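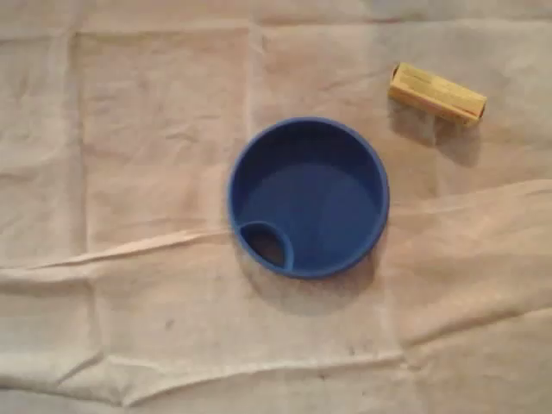 Review of the Plostent picking kit – minutes

Held in September, at 14:00, in the Sollard meeting room. Notes of the previous meeting were accepted without change.

1. Trial results
The kit was tested with small objects on a cloth, among them a blue plastic lid with a spout opening and a small yellow block. In the first series it made 155 attempts and 144 were correct. Most failures were with flat things on creased cloth, where the software takes a fold for the border of the object. The supplier, Panicker, knows this problem and promises an update, but gave no date for it. The meeting asked for a date in writing.

2. Price
The offer is 1,722 per year for the license and support. Spare finger pads are not included. Two members found this too high for one work table. The offer from Prasteo is cheaper, but it has no training for the staff.

3. Training
Panicker offers 3 half days on site. It was asked if the night shift can also take part. To be clarified.

4. Decisions
– The trial is extended by one month, with the same cloth and more flat objects.
– Sollard will ask Prasteo for a complete offer with training.
– No order is placed before the update is tested.

5. Other
The manual has translation mistakes in the chapter on calibration. A list will be sent to Panicker.

The meeting closed at 15:10.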